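Cruickshank completes teaching building on the Tremance site in Stastcombe

Stastcombe, 22 April 2023

The new teaching building at Tremance College has been handed over to the college by the main contractor. It was designed by Cruickshank Architects and stands on the northern edge of the site, where the old boiler house and a row of temporary classrooms used to be. Students will move in at the start of the September term.

The building has three storeys above a partly sunken ground level, and follows the slope between Quay Lane and the upper lawn. From the lane it reads as a long brick wall with deep window openings. On the lawn side it is one storey lower and more open, with a covered walkway that joins the path to the existing library. The main entrance is at the corner where the two levels meet, so that people arriving from the town and people crossing from the rest of the college use the same door.

The plan is simple. Two wings of teaching rooms stand either side of a stair hall lit from the roof. The larger rooms are on the lower floors, where the structure is heaviest, and the smaller seminar rooms and staff offices are at the top. Corridors have been kept short. Where they widen next to the stair there are fixed benches and desks, each with power sockets.

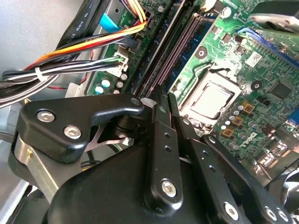

Gripper fingers pointing towards the memory slots inside an open Dell desktop computer.

"The site is narrow and falls away steeply, and for a long time it was treated as the back of the college," said Daiane Honorato, project architect at Cruickshank. "We wanted a building with a proper face to Quay Lane. The lane is how most students walk in from the station, and for years they had been going past a fence and some bins."

The outer walls are of a buff-grey brick laid in lime mortar, chosen to sit comfortably with the older college buildings. Precast concrete sills and lintels mark each floor. The upper storey is set back behind a parapet, which keeps the roof plant out of sight from the lane and from the houses opposite. Windows are oak on the inside with aluminium facings outside.

On the south and west sides the windows are fitted with Rolleo external shutters, which slide sideways on a rail fixed to the face of the brickwork. They can be moved by hand from inside the room. In summer they are expected to do most of the work of keeping the classrooms cool, and there is no air conditioning in any of the ordinary teaching rooms. Fresh air comes in through panels beside the windows and leaves through the top of the stair hall, where the vents open and close on a temperature setting.

The frame is of concrete up to first-floor level and of glued laminated timber above. The timber has been left exposed in the upper rooms and over the stair. Crushed brick from the boiler house was used as hardcore beneath the new walkway, and the old boiler house clock has been repaired and hung in the stair hall.

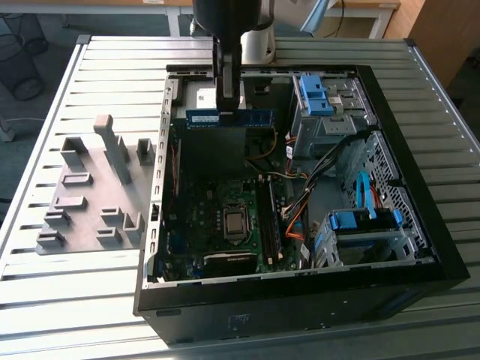
Planning permission was granted subject to a condition on the height of the building next to the Quay Lane terrace. The first scheme was revised to meet it, and the eastern wing was lowered by 60 centimetres by reducing the depth of the roof and moving ducts into the corridor ceilings. The same revision moved the bicycle store from the lane to the lawn side, with room for a future extension if the college needs it.

Outside, the slope has been cut into shallow terraces planted with field maple, hazel and hardy grasses. A ramp runs beside the steps from the lane to the upper lawn, so that there is now a step-free route across the whole site. The two mature limes near the gate were fenced off during the works and have been kept. A further 20 trees will be planted along the boundary once the contractor's compound has been cleared.

Some work remains to be done before the building opens. Loose furniture is to be delivered over the summer, the lift has still to be signed off, and the section of Quay Lane in front of the entrance will be resurfaced. Pedestrian access along the lane will be kept open while this is carried out. Drivers will be directed by way of Mill Street.

Cruickshank is also preparing a study for the college on the reuse of the adjoining gymnasium, which will no longer be needed for examinations when the new rooms come into use.

Project details

Client: Tremance College
Architect: Cruickshank Architects
Project architect: Daiane Honorato
Location: Quay Lane, Stastcombe
Use: teaching rooms, seminar rooms, staff offices
External shutters: Rolleo

Plans, sections and further information are available from the Cruickshank press office on request.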